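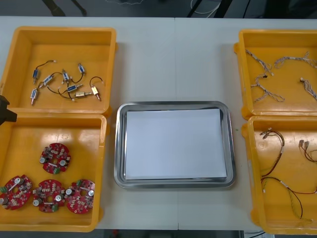 詩集の著者紹介を読むのが好きだ、と言うとたいてい変な顔をされる。本文じゃなくて? と聞き返される。いや、本文も読むんですよ、もちろん。でも買って帰ってまず開くのは最後のほうのページで、どこで生まれて、何冊出していて、どの雑誌に載って、いまどこに住んでいるのか、それを先に読んでしまう。推理小説を結末から読む人の気持ちはわからないけれど、著者紹介から読む人とならお茶が飲める。

で、最近そこのところで引っかかっていることがある。詩の本の著者紹介、賞の話ばっかりになっていませんか、という話です。

きっかけはニヴィル詩書という小さな版元の(表紙にはNivvilleとアルファベットで入っている)新刊を三冊まとめて買ったことだった。三冊とも別の書き手で、作風もまるで違う。一冊は台所のことばかり書いていて、一冊は死んだ犬に宛てた長い手紙のような連作で、もう一冊は正直よくわからなかったけれど妙に耳に残る。それなのに後ろの紹介文だけが、三冊とも同じ人が書いたみたいにそっくりなのだ。何々賞受賞、何々賞最終候補、何々に作品収録。カーニコ文学賞の最終候補、というのが二冊に出てきた。名前だけ入れ替えても、たぶん私は気づかない。

いや、賞が悪いと言いたいわけじゃないんです。私だって賞の帯で本を買う。知らない詩人の本が棚に並んでいて、どれか一冊だけ連れて帰るとなったら、やっぱり何か手がかりがほしい。カーニコの最終候補なら、少なくとも選考の席で誰かが「これはいい」と言ったんだろう、と思う。詩集は薄いのに高い。いや、薄いから高いのか。とにかくそういう買い物なので、背中を押してくれるものはありがたい。

でもね、最終候補まで書くのはどうなんだろう。

これ、前に友人たちとの集まりで口にしたら、けっこう怒られた。書いてあげなよ、本人はうれしいんだから、と。それはそうなのだ。私も一度だけ、地方の小さな公募で佳作の手前みたいなところまで残ったことがあって、その通知の葉書をまだ持っている。冷蔵庫に貼って、引っ越しのときも剥がして持っていった。だからうれしさはわかる。わかるんだけど、読む側に回ったとき、その一行から詩のことは何ひとつ伝わってこない。葉書は冷蔵庫に貼っておけばいいのであって、本の後ろに貼られても、こっちは「そうですか」としか言えない。

ところがこの「そうですか」が、じつはけっこう読み方に響いてくる。受賞作だと知って読むと、わからない行に出くわしたとき「わからない私が悪いのかな」と思う。知らずに読むと「ここはちょっと滑ってるな」と思う。同じ行なのに! 犬の連作のなかに、雨樋がどうこうという一行があって、最初は深いなあとうなっていたのだけれど、紹介文のことを忘れたころに読み返したら、単に雨樋の話だった。雨樋の話としては、すごくよかった。最初からそう読めばよかったのに、肩に力が入っていたのだ。

古本屋で買うと、このへんがずいぶん楽になる。カバーのない詩集、奥付しか残っていない詩集。去年の五月に、旅先のドルアデールという町の古本屋で、カバーも帯もない薄い詩集を400円で買った。奥付には「限定1,000部」とあるだけで、作者の経歴は一行もない。男か女か、若いのか年寄りなのかも知らないまま、帰りの電車で読んだ。隣の席の人がずっとみかんを食べていて、いまでもあの詩集のことを考えるとみかんの匂いがする。港の話が多かった。船の名前がたくさん出てきて、そのうちのひとつが人の名前みたいで、読み終わるまで船なのか恋人なのか判断がつかなかった。いまもついていない。

あとで検索してみようかとも思った。たぶん調べればすぐ出てくる。でもやめた。この人がどこの賞を取ったか知ってしまったら、船か恋人かわからないあの宙ぶらりんが、技巧として評価されたあれ、みたいなものに変わってしまう気がして。大げさかな。大げさかもしれない。

じゃあ著者紹介なんて全部なくせばいいのか、というと、冒頭に書いたとおり私は著者紹介が大好きなので、それは困る。なくさないでほしい。減らすんじゃなくて、別のことを書いてほしいのだ。

いままで読んだなかで一番好きな著者紹介は、スニガという叢書(綴りはZúñigaで、この上についている点々を再現できなくて毎回検索窓で苦労する)に入っていた翻訳詩集のものだ。作者は郵便局に勤めていて、詩は昼休みに書き、右の耳があまり聞こえない。それだけ。三行もない。でもそれを読んでから詩に戻ると、あちこちで音が片側からだけ聞こえてくる。鳥はいつも左で鳴いているし、妻は左から話しかけてくる。いや、そう書いてあるわけじゃない。私が勝手に左に置いて読んでいるだけかもしれない。でもこんなふうに読書を動かしてくれる三行と、受賞歴の十行と、どっちが「紹介」かといったら、そりゃ三行のほうでしょう。

もちろん、私生活を切り売りしろという話になると、それはそれでまずい。耳のことなんか書きたくない人もいるだろうし、勤め先を知られたら困る人もいる。病気や家族のことを書かないと読んでもらえない、なんてことになったら、賞の羅列のほうがずっとましだ。そこは私も考えが行ったり来たりしている。だから身の上話じゃなくてもいい。どの机で書いたとか、途中で三か月放り出していたとか、ほんとは別の題名だったとか。朝の四時にしか書けないとか。猫の名前でもいい。猫の名前は知りたいな。

版元の事情もあるのはわかっている。図書館に入れてもらうにも、書店の人に注文をもらうにも、肩書きがいちばん早い。二冊目の詩集を4,000部刷りたいと言って、根拠は猫です、では話が進まないだろう。だからせめて、賞は帯に書いてもらえないだろうか。帯は外せる。外して、しおりにして、そのうちどこかに行く。けれど本の最後のページに刷られた受賞歴は、詩を読み終えて、最後の行の余韻でちょっとぼうっとしているところに、めくるといきなり出てくる。あれがつらい。映画館で泣いているのに、もう場内が明るくなって掃除の人が入ってきた感じに近い。

と書いてから気づいたけれど、先に後ろから読む私は、そもそもその目には遭っていないはずなのだ。いや、遭っている。先に読んで、最後にもう一度読んでいる。二回読んでいる。どれだけ好きなんだ。

ちなみにニヴィルの三冊のうち、台所の詩集の紹介文には、受賞歴がずらっと並んだいちばんおしまいに「漬物が得意」と一言だけあった。校正のときに本人がこっそり足したのか、担当の人が遊んだのかは知らない。でもあの一言のおかげで、私はこの人の次の本もたぶん買う。どの賞の名前ももう半分忘れているのに、漬物は覚えている。何を漬けるのかが書いていなかったので、次はそこをぜひお願いしたい。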